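Looking After a Race Suit Between Rounds

Karting season has reached the point where my suit can stand up without me. If yours is the same, 2nd September is as good a date as any to deal with it, with two rounds left and the smell not getting any younger.

Start with the label. A fire-resistant suit and an abrasion suit are different animals, and the label will tell you which one you own. If it has been picked off because it itched, look up the maker's instructions before you put it near water.

Empty the pockets. I have washed a tire gauge, and the tire gauge won.

Close every zipper and press the hook-and-loop collar shut, or it will grab your underlayer and hold on for the full cycle. Turn the suit inside out. Brush off dried mud and rubber crumbs with a soft brush, outdoors, upwind of anyone you like.
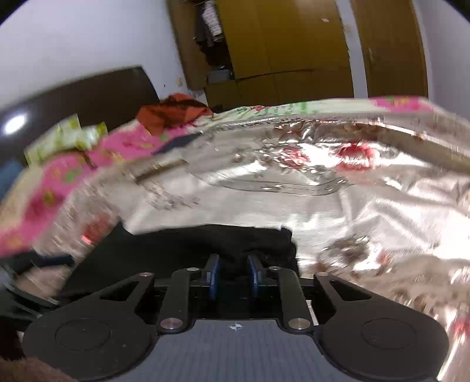

Cool water, mild liquid detergent, gentle cycle. If your machine lets you set the spin, keep it at 700 or below. Skip the bleach and skip the fabric softener, however badly you want to smell like a meadow. For chain lube on the cuffs, dab on a little dish soap, leave it for 10 minutes and rinse before the main wash.

Hang it on a wide hanger in the shade. Mine took almost 30 hours in the garage at Brokeck, during which it frightened the mailman. Leave it out of the dryer.

Gloves get washed by hand, one at a time, on your hand if you can stand it. Boots get newspaper stuffed in the toes. The helmet liner, if it comes out, gets a basin of lukewarm water and your sincere apologies.

Celina Dudek

Comments

Gashaw: My liner does not come out. I have made my peace with this.

stondia_kart: Can you iron the knees? Asking after ironing the knees.

Celina Dudek: Check the label. Then check the knees.

Recent
Storing Kart Tires Over Winter
Prinness Hill Circuit: Where to Park a Trailer
Fixing a Scratched Visor (You Can't)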